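3.2 Collecting the demonstrations

I should admit up front that this section took longer to live through than it will to read. We gathered all the Prokari demonstrations by hand, literally, with people doing the task at a table while we recorded where their wrists went. We had tried teleoperation first (Pivix, our earlier set-up, was built around it) and the motions came out slow and timid, full of little pauses where the operator was waiting for the arm to catch up. People moving their own arms don't do that. They reach, they fiddle, they change their grip halfway through without noticing they've done it, and that's the behaviour we wanted the policy to learn.

So each demonstrator wears a marker cube on each wrist, printed with square fiducial patterns on its faces, and we recover the wrist pose from whichever faces the overhead view can see. Two cubes, one per arm, and the same mounting position every session if we can possibly manage it. A shift of a few millimetres on the strap shows up later as a constant offset in the grasp pose, and we lost most of a week in September to exactly that before Ludmila Tichý suggested recalibrating at the start of every block instead of every morning. It's dull work but I wouldn't skip it again.
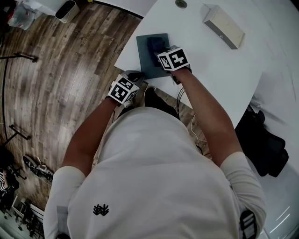

Every block starts with the demonstrator resting both hands at the table for a moment, and then they go when they're ready. We don't script the path. Early on I wrote out a lovely set of instructions telling people which hand to lead with and how high to lift, and the resulting data was awful -- everybody moved like they were carrying a full cup of tea across someone else's carpet. Now we give them the goal, let them have 5 practice tries that we throw away, and otherwise keep quiet.

Occlusion is the main headache. When a demonstrator leans in, the head and shoulders can hide a cube completely, and bimanual tasks make it worse, as one forearm likes to cross over the other. We fill gaps shorter than half a second by interpolation and drop anything longer. That rule cost us 171 episodes, most of them from the box-turning task, and I do worry it biases the set towards tidy, elbows-out movement. We come back to this in Section 5.

After filtering we were left with over 4,000 episodes, which we call the Cele set. Labelling was done in Brarari, our in-house annotation tool, with 2 annotators marking first contact and release in each episode. Where they disagreed by more than a few video frames, I watched the clip myself and picked one (not very scientific, I know, but it was consistent!). Release was much harder to agree on than contact. People tend to let go of things gradually, one finger at a time, and a single timestamp doesn't really capture that. The raw wrist tracks are kept alongside the labels for anyone who'd like to define release differently.

Figure 3. Demonstration recording with wrist-mounted marker cubes.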